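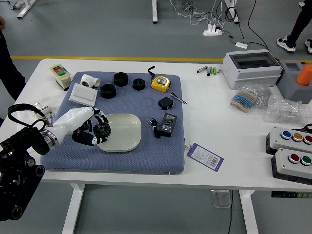 Rapport d'avancement à la Fondation Tivarance
Projet : La quincaillothèque de Narkcombe
Rédaction : Banafsheh Soltani
15 décembre 2019

Où nous en sommes

Le dernier rapport s'arrêtait au moment où les cartons du fonds Amini entraient dans le local. Ils sont tous ouverts ! Nous avions sous-estimé le plaisir que cela procure, et aussi le temps que cela prend. La maison Amini vendait de l'électricité, de la plomberie et du petit outillage sous le même toit, et ses fonds de tiroirs nous sont arrivés dans l'ordre des tiroirs, donc dans un ordre que seul l'ancien vendeur connaissait. Un raccord de tuyau voisinait avec un interrupteur, une roue dentée dormait au fond d'une boîte de piles. Il a fallu tout reprendre pièce par pièce.

À ce jour, 147 types de pièces ont une fiche complète. Une fiche comprend le nom courant, le nom qu'on emploie en magasin quand il est différent, les cotes, la matière si elle est sûre, l'usage et l'emplacement dans les casiers. L'objectif de l'automne était plus modeste, et nous sommes très contents du résultat, d'autant que les pièces les plus simples à nommer sont passées en premier chez nous comme ailleurs et que les dernières fiches ont été nettement plus longues à écrire.

La table de tri

Tout passe par une seule table, la blanche, celle du fond. Nous avons posé à gauche un tapis matelassé gris-bleu, à surface losangée, et c'est sans doute le meilleur achat de la période. Les petites pièces ne roulent plus, les coques en plastique ne se rayent pas, et on entend enfin ce que dit la personne d'en face quand on vide une boîte de raccords. L'assiette carrée, peu profonde, sert aux pièces en cours d'examen. Tant qu'une pièce est passée par l'assiette sans recevoir de fiche, elle ne va pas en casier.

Le côté droit de la table est réservé au matériel électrique plus encombrant. On y travaille sur le coffret de distribution gris clair à couvercle transparent, qui nous sert de modèle pour toute la série. Sa fiche a demandé trois versions. La première parlait de « boîtier », la deuxième de « tableau », et Hazem Bennani, qui a passé sa vie professionnelle dans les armoires électriques, nous a gentiment rappelé qu'un visiteur venu chercher un boîtier de dérivation repartirait furieux avec cela sous le bras. Nous avons gardé « coffret de distribution », avec un renvoi depuis les deux autres mots.

Les familles de pièces

Plomberie. La famille est presque bouclée. Le té blanc en PVC a ouvert la série et il reste notre pièce de démonstration préférée, les enfants le reconnaissent tout de suite. Les raccords noirs à six pans ont donné plus de mal. Plusieurs modèles se ressemblent beaucoup une fois posés côte à côte, et deux d'entre eux avaient été rangés ensemble jusqu'à la mi-novembre. Auður Bjarnason a repris toute la série au pied à coulisse, et elle a ajouté au dos de chaque étiquette le diamètre de tuyau correspondant. Un travail magnifique, et qui sera consulté tous les jours.

Appareillage. Interrupteurs, boîtes à boutons marche/arrêt, petits boîtiers de commande. La boîte beige à bouton rouge et bouton vert a un succès fou auprès des visiteurs, tout le monde veut appuyer dessus. Elle ira donc sur le panneau d'essai, vissée, sans alimentation. Pour les interrupteurs muraux blancs, nous séparons désormais les mécanismes complets des plaques orphelines, que nous gardons dans un bac à part : c'est ce qu'on nous demande le plus souvent.

Régulateurs et alimentations. C'est la partie la plus lente. Un régulateur numérique noir avec son petit afficheur ne vaut pas grand-chose sans sa sonde ou son câble, et beaucoup de câbles voyageaient seuls. Nous avons adopté une règle simple : ce qui est relié reste relié. Le fil enroulé et son connecteur restent donc avec le module, le bloc d'alimentation garde son fil torsadé rouge et blanc, même quand cela prend deux fois plus de place dans le casier. Les modules sans étiquette lisible vont dans une caisse « à identifier », que Hazem ouvre une fois par semaine avec un enthousiasme intact.

Mécanique. Peu de pièces, mais de belles choses, dont des roues dentées noires que nous aimerions photographier à l'échelle un. Il nous manque encore un vocabulaire sûr pour le nombre de dents et le module. Zerrin Altıntaş, qui enseigne au lycée voisin, a promis de relire nos fiches avec ses élèves au retour des vacances.

Piles et petits cylindres. Les piles vertes et leurs semblables ne sont pas prêtées. Elles sont contrôlées, puis servent à l'atelier ou partent à la collecte. Une fiche existe malgré tout, pour expliquer les formats, et elle est très lue.

Mesure. Les mètres rubans étaient rangés avec les outils. Nous les avons sortis : on les emprunte pour mesurer une pièce chez soi avant de venir, et c'est déjà devenu un réflexe chez plusieurs familles. Le jaune à centre gris reste sur la table et n'est pas empruntable !

Étiquetage

Les étiquettes du fonds Amini arrivent dans tous les états. Certaines pièces portent encore leur étiquette à ficelle avec code-barres, d'autres une mention au crayon, d'autres rien. Nous avons décidé de conserver l'étiquette d'origine quand elle tient, et d'ajouter la nôtre à côté. Le logiciel Tondent lit les anciens codes une fois sur deux, un peu plus depuis la mise à jour de novembre. Quand il ne les lit pas, nous saisissons la référence à la main et nous notons l'échec, ce qui nous permettra de dire précisément à l'éditeur ce qui coince.

La taille des caractères a été revue. Nos premières étiquettes étaient élégantes et illisibles à bout de bras. Ruth Kettle a fait imprimer une seconde planche, plus grosse, avec le nom courant en gras et le numéro de casier dessous. Tout le monde a adopté la nouvelle version dans la journée.

Les séances ouvertes

Nous en avons tenu 4 depuis le dernier rapport. Chacune porte sur une famille : les participants arrivent, prennent une pièce, cherchent son nom, puis comparent avec la fiche. La séance « raccords » a débordé de presque une heure, deux personnes avaient apporté un siphon entier et il a bien fallu s'en occuper. Celle consacrée à l'appareillage a été plus calme, avec beaucoup de questions sur la sécurité. Nous y avons répondu dans les limites de ce que nous savons faire, et la consigne affichée à l'entrée est maintenant claire : rien n'est branché au secteur dans le local, et aucune pièce électrique ne sort sans sa fiche.

Un mot d'une participante nous a beaucoup touchés. Elle cherchait depuis des mois une pièce pour une machine à coudre et la décrivait aux vendeurs avec les mains. Elle est repartie avec le nom exact écrit sur un papier. La pièce, nous ne l'avions pas.

Dépenses

Sur la ligne « équipement », 3000 euros étaient prévus pour les casiers, la table et l'éclairage. Les casiers et la table sont payés, l'éclairage est commandé et sera facturé en janvier. La ligne reste dans l'enveloppe. Sur la ligne « fournitures », il reste quelque 1000 euros, que nous souhaitons affecter à un second tapis, à des bacs transparents avec couvercle et à une meilleure imprimante d'étiquettes. Le détail des factures suit par courrier séparé.

Ce qui a pris du retard

Le catalogue en ligne. Les fiches sont prêtes, les photos ne le sont pas toutes, et nous ne voulons pas publier de fiches sans photo pour les raccords, où l'œil fait la moitié du travail. Le fond blanc mange les pièces blanches (le té, les plaques d'interrupteur), nous essayons donc de les photographier sur le tapis, avec des résultats bien plus nets.

La caisse « à identifier » est également plus pleine que prévu. Nous proposons d'en faire le sujet d'une séance entière au printemps, en invitant d'anciens électriciens et plombiers du quartier.

Prochaine période

Terminer la mécanique avec Zerrin et ses élèves. Monter le panneau d'essai de l'appareillage. Mettre en ligne la plomberie, complète, avant toute autre famille. Reprendre les fiches des coffrets et y joindre un schéma de Hazem. Commencer le prêt aux associations de Narkcombe, qui nous l'ont déjà demandé et à qui nous avons répondu oui avec joie.

Nous serions ravis de vous accueillir lors d'une séance, prévenez simplement Ruth quelques jours avant, et apportez une pièce dont vous ignorez le nom.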